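Consular access and detained dual nationals, a thread. I worked on consular casework for 11 years, mostly on the legal side. The Doležal case is being reported as if the law were simple. Parts of it are.

1/ Iveta Doležal was detained in Plunine in February. She holds two passports, one of them Plunine's. Most of the coverage leads with the other one.

2/ The starting point is Article 36 of the Vienna Convention on Consular Relations, 1963. A detained foreign national must be told without delay that they may have their consulate notified. If they ask for it, the authorities must notify the post.

3/ "Without delay" is not defined in the text. In Avena (2004) the ICJ held that it does not mean immediately upon arrest. The duty arises once the authorities realise the person is a foreign national, or have grounds to think so.

4/ Many states have bilateral consular agreements that set a fixed period. The one in force here says 72 hours for notification. It says nothing at all on how soon the first visit must follow. I have seen three articles this week that treat the two as the same clock.

5/ Now the difficult part. Article 36 protects nationals of the sending state. It is silent on people who are also nationals of the receiving state.

6/ The older rule is in Article 4 of the 1930 Hague Convention: a state may not give diplomatic protection to one of its nationals against a state whose nationality that person also holds. Few states are party to it, but a lot of foreign ministries still quote it.

7/ The ILC's draft articles on diplomatic protection (2006) take a softer line. Draft Article 7 permits a claim where the claimant state's nationality is predominant, both at the date of injury and when the claim is presented.

8/ Predominance is a question of fact. Habitual residence, where the family lives, where tax is paid, which passport was used for travel. Doležal entered on her Plunine passport. That is bad for the argument, though it does not end it.

9/ Consular assistance and diplomatic protection are different things. Assistance is the visit, the list of lawyers, the letter home. Protection is the state taking up the claim as its own. A receiving state can allow the first while rejecting the second, and often does.

10/ Kristýna Murín, who acts for the family, has asked for a visit on humanitarian grounds and reserved the position on nationality. I would have drafted it the same way. It gives the ministry in Plunine something it can grant without conceding the point.

11/ Several replies ask about the Cundia exchange. Two detainees went home and the charges were dropped on both sides. No court ruled on anything and neither government accepted that the cases were linked. It is weak precedent for any legal purpose.

12/ It is also unhelpful as a model for timing. The Cundia detainees were sole nationals and had been visited every month. Doležal has had no visit.

13/ On "arbitrary": the word has a meaning under Article 9 of the ICCPR. Detention can be lawful under domestic law and still arbitrary. The Working Group on Arbitrary Detention can give an opinion on this, and the complainant's second nationality does not block the route.

14/ The Working Group's opinions are not binding. Governments tend to answer them anyway, and the answer is often the first written account of the charges that the family gets to read. 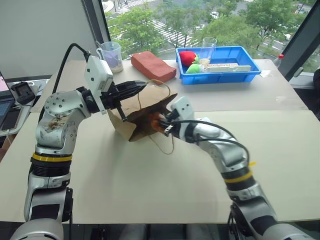
Filed under: Consular law / Detention abroad

15/ What to look for next. First, the wording of the indictment. If it names her only as a citizen of Plunine, the ministry has settled on its line.

16/ Second, whether a consular officer is let into the hearing. Trials have been closed on state security grounds with the post kept outside, even where the bilateral agreement gives a right to attend. Read the exceptions clause before quoting the right.

17/ Third, the language of the statements. "We are providing assistance to the family" means there is no access to the detainee. "We have sought access" means it has been refused or not answered.

18/ Correction to 4/: the period runs from detention, and notification goes to the embassy where there is no consulate in the district. Thanks to the two people who wrote in.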